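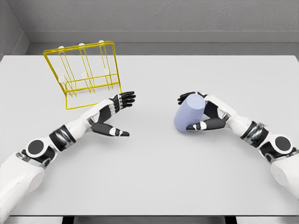 Laboratório de Hulholm compara mão de cinco dedos com pinça paralela em tarefas de cozinha

A equipa de robótica da Haddad, em Hulholm, terminou em junho a primeira ronda de ensaios em simulação destinada a escolher a mão que vai equipar o seu próximo robô de dois braços. Em comparação estiveram uma mão humanoide de cinco dedos e uma pinça paralela de dois dedos fornecida pela Brallstead, ambas montadas no mesmo modelo de braço e comandadas pelo mesmo controlador, o Histine.

A tarefa principal consiste em pegar num copo pousado na mesa e colocá-lo num escorredor de loiça de arame. Na cena simulada, o escorredor é amarelo e fica do lado esquerdo do tampo, e o copo, cilíndrico e de um azul-lavanda claro, é segurado pela mão direita. Cada configuração foi executada 200 vezes, com pequenas variações na posição inicial do copo e no atrito das superfícies.

Segundo Kadri Siliņa, responsável pelos ensaios, a pinça foi mais rápida a fechar e mais fácil de afinar, mas perdeu o alinhamento sempre que o copo tinha de ser inclinado antes de encaixar no suporte. A mão de cinco dedos deixou cair o copo em 19 execuções, quase todas na fase de aproximação ao escorredor. A pinça falhou mais vezes, embora a equipa ainda não tenha publicado o número final por estar a rever o critério usado para os encaixes parciais.

«Com a pinça, o copo roda entre os dois dedos quando toca no arame. Com a mão, o polegar segura essa rotação, mas temos muito mais juntas para controlar e o tempo de ciclo sobe», explicou Siliņa.

O controlador também foi objeto de comparação. O Histine foi testado em dois modos: um em que os dedos seguem trajetórias previamente gravadas e outro em que a força de fecho é corrigida durante o movimento. O segundo modo reduziu as quedas nas duas ferramentas, com uma diferença maior na mão humanoide. A correção de força acrescentou 6 milissegundos a cada ciclo de controlo, valor que a equipa considera aceitável para esta tarefa.

Ficaram de fora desta ronda os pratos e os talheres. Os pratos exigem que os dois braços trabalhem em conjunto, e o modelo de contacto usado para peças finas ainda apresenta instabilidades. A equipa quer resolver esse problema antes de alargar a lista de objetos.

A fase seguinte passa para o equipamento real, na oficina de Hulholm, com cinco copos de diâmetros diferentes. Os mesmos parâmetros do simulador serão usados sem alterações nas primeiras execuções, para medir a diferença entre os dois ambientes. A Brallstead vai fornecer para esses testes um segundo par de dedos para a pinça, com revestimento de borracha mais macio.

A escolha definitiva da mão só será feita depois dessa fase.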